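Print this page | E-mail this page

Tablet recording rig -- inspection checklist, Moura room, Naltley
Checked 31 January 2024. Filled in by Signe Engebretsen, second look by Lilibeth Sarmiento.
OK / FIX / N/A. Comments after each. Old sheet goes in the binder, don't bin it.

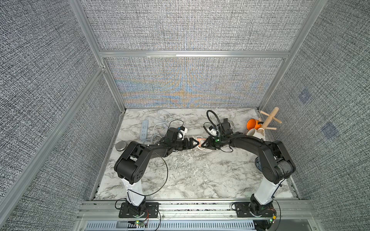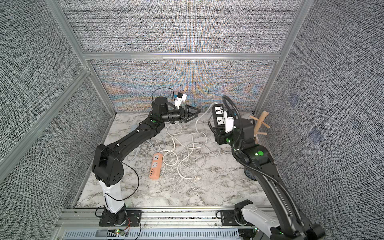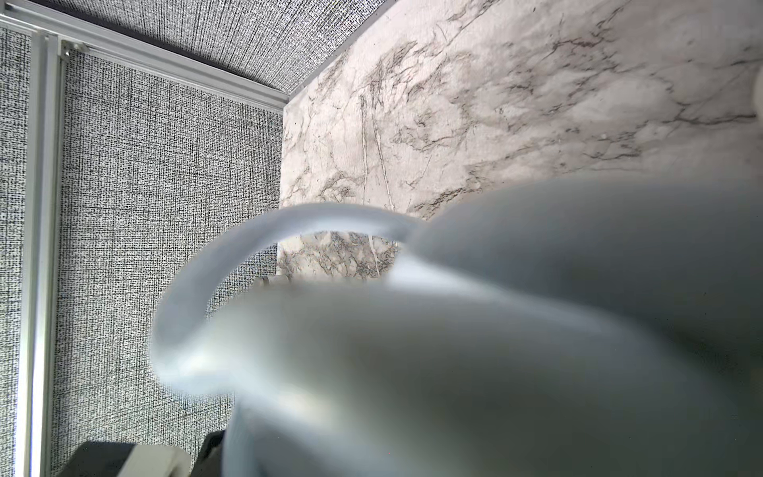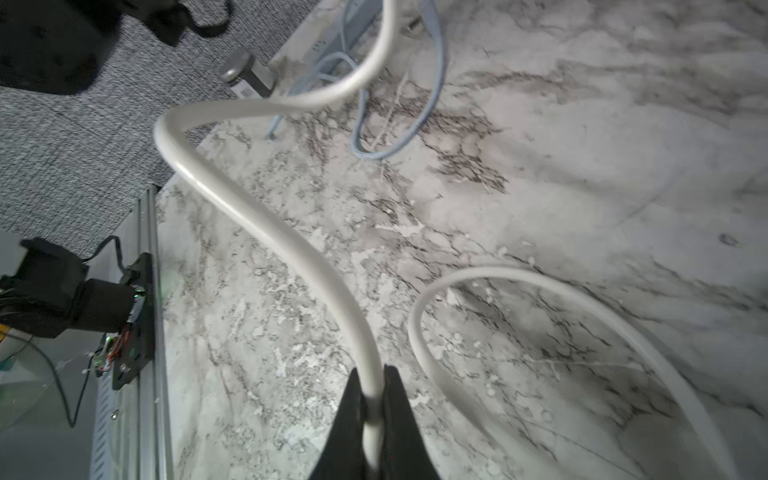
Fourth photo: white cable in the gripper, marble surface.

POWER AND LEADS

1. Wall adapter and plug, no cracks, no scorch marks -- OK
2. Powered hub seated, light steady -- OK. Gets warm after an hour. Warm, not hot.
3. USB lead tablet to hub, wiggle test -- FIX. Dropped out twice with the Umport interface plugged in. Swapped for the spare. Need to order another spare.
4. Headphone extension leads taped at the doorway -- FIX. Tape lifting again, left side. SE retaped, will not last.
5. Power strips not chained -- OK now. One was. You know who you are.
6. Phantom power off before mics go in or out -- N/A, no condensers out today

TABLET AND APP

7. Battery above half before session, charger reachable -- OK, 78 percent
8. Free storage -- FIX. 217 MB left when I started!! Old drum takes mostly. Moved projects to the card, cleared the app cache. Plenty now but pls stop saving every bounce.
9. Dumia opens last project without error -- OK, slow. Some 300 clips in that one so fair enough.
10. Autosave on -- OK
11. Test undo after import -- OK
12. Audio tracks record and play back in time -- OK at the bigger buffer. Clicks at the small one, same as before.
13. MIDI keyboard seen by app -- OK on second try. Plug keyboard in BEFORE opening the app, otherwise it sulks.
14. Notifications off, airplane mode on -- FIX. Calender reminder went off in the middle of the test take.
15. System updates set to manual -- OK

HEARING / LEVELS

16. Headphone amp knobs all down at start -- FIX. Number three was full up. This is the one I care about. Somebody puts those on and hits play, ears gone.
17. Limiter on master bus, default template -- OK
18. Monitor mute works from the app and from the hub -- app yes, hub button sticky. Leave OK for now, recheck in March.
19. Feedback delay preset "Runaway" removed from the template -- OK, gone. Still in the user presets, careful with it.
20. Ear cushions clean -- OK, one pair flaking, still usable

ROOM

21. Way out clear, door opens fully -- OK after moving the amp case
22. Mic stands, clutches grip, legs wide -- FIX. Short boom slips. Tagged, don't use.
23. Drinks off the desk -- ha
24. Extinguisher in date and on its hook -- OK

BACKUP

25. Copy of all projects on external drive -- OK. 900 MB this time, took a while.
26. Open one project from the backup, random pick -- OK, two samples missing, relinked

LS comments: agree with all of it exept 18, I'd call that a FIX. Button stayed down on me. Also can we put the knob thing (16) at the top of the sheet next time? New lead goes on the same order as the tape.

SE: fine, 18 is FIX. Will move 16 up.

Still open: 3 (spare), 4, 18, 22.

This site uses cookies to remember your settings. Accept | Read more

Contact | Copyright 2024 Moura, Naltley | Back to top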